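Minutes of the working group on good practice for hand-held gripper collection
Kiltlow site, September 21, 2025

Present: Randa Chidiac (chair), Majdi Aoun, Siham Haddadin, Ivan Zhuravel
Excused: Bilal Saab
Minutes taken by: Ivan Zhuravel

1. Minutes of the last meeting

The minutes of the February meeting were read and accepted with one correction. In item 4 the word "must" was written where the group had agreed on "should". Majdi asked that we keep these two words apart in all our papers. "Must" means a session is stopped when the rule is broken. "Should" means the session goes on and a note is made in the log.

2. Open actions

Siham has finished the translation of the operator sheet. It was sent to the Rundau site for reading and two comments came back, both on spelling.

Bilal's table of glove sizes is not ready. He wrote before the meeting that he is still waiting for answers from Waltden. The action stays open under his name.

The old consent form was removed from the shared folder. Majdi reported that one team still had printed copies of it in a drawer and used them. Those copies are now destroyed and the persons concerned have signed the current form.

3. Checks before a session

Ivan presented the draft of the checklist, version 2. The group went through it line by line.

Line 1, marker condition. The draft said that markers are "in good state". Randa found this too open, as two people will not read it the same way. New text: "All marker faces are clean, flat and fully printed. A marker with a lifted corner or a scratch across a black area must be replaced."

Line 2, finger pads. Accepted as written. The pads are inspected by eye and wiped with a dry cloth. Siham asked if alcohol is allowed. Majdi answered that the supplier of the pads gives no advice on this, so for the moment the answer is no.

Line 3, free movement of the fingers. The operator opens and closes the fingers fully before the first task. There was a discussion on how many times, and it was decided not to give a number. The operator must feel no catching.

Line 4, battery and storage. Each unit must start with 500 recordings' worth of free space or be emptied first. Ivan will check if this limit makes sense for the older units also.

Line 5, name of the task. The name must be copied from the task list and not typed by hand. Of the 167 log entries that Siham has reviewed, several had the same task under different names, and to put them together again was slow work.

The checklist is accepted with these changes.

4. Backpacks and straps

Rundau asked if the operator may wear the backpack on one shoulder only. Majdi is against it, because the weight pulls the body to one side and the arm movement becomes different. Siham agreed on the health side but said that for a short walk between tables it does no harm. Text agreed: "During recording, both straps should be worn. Between recordings the operator is free to choose."

Hair must be tied or under a cap when a unit is used near the face. No objection.

5. Objects with soft or thin parts

Randa reported from the Mugo tasks, which use leaves, paper and thin plastic dishes. The present rule on grip force was written with boxes and bottles in mind and it does not help the operator here. She proposed that the operator tries the grip on a spare piece first. A piece that is torn or marked should be taken out and noted in the log. Accepted. Ivan will write the text.

6. Order in the hall 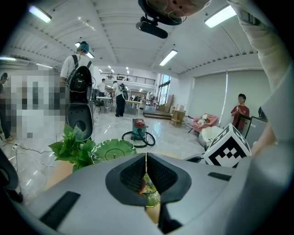 Majdi opened this item with the question of who is responsible for the floor when several stations share one hall. At present each team looks after its own table, and the space between the tables belongs to no team. He wants one floor lead for each shift, with the right to stop a station. The group supported this. Cables were discussed longest. On a glossy floor like this one, with thin black cables lying across the white tiles, a person who watches the gripper in his hands will not look at his feet, and Majdi wants every cable in a walking path to be covered or led along the wall. Siham said the same must be true for cleaning equipment, and pointed to the canister vacuum standing on the open floor with its hose coiled by it. Agreed: it may be kept in the hall only at a marked place.

Randa reminded the group that people who take no part in a task can still be recorded at a distance. The floor lead must tell all persons in the hall that recording is going on. Majdi asked for a sign at the door as well. The group had no agreement on the wording — Siham prefers a short text, Randa wants a contact name on it — and the sign is moved to the next meeting.

7. Incident notes

There are two notes since February, both on a pinched finger, both without injury. In each case the operator was adjusting an object with the free hand while the fingers of the gripper were closing. New rule: "The free hand must be away from the fingers before they are closed." Siham will add it to the operator sheet.

8. Actions

Ivan: final checklist, storage limit for older units, text for soft objects
Siham: operator sheet, new rule on the free hand
Majdi: duties of the floor lead, plan of cable paths
Randa: two proposals for the door sign
Bilal: glove sizes (open)

9. Next meeting

Randa will send a choice of dates when Bilal is back. Waltden has asked to join as a guest for items 4 and 6, and the group agrees.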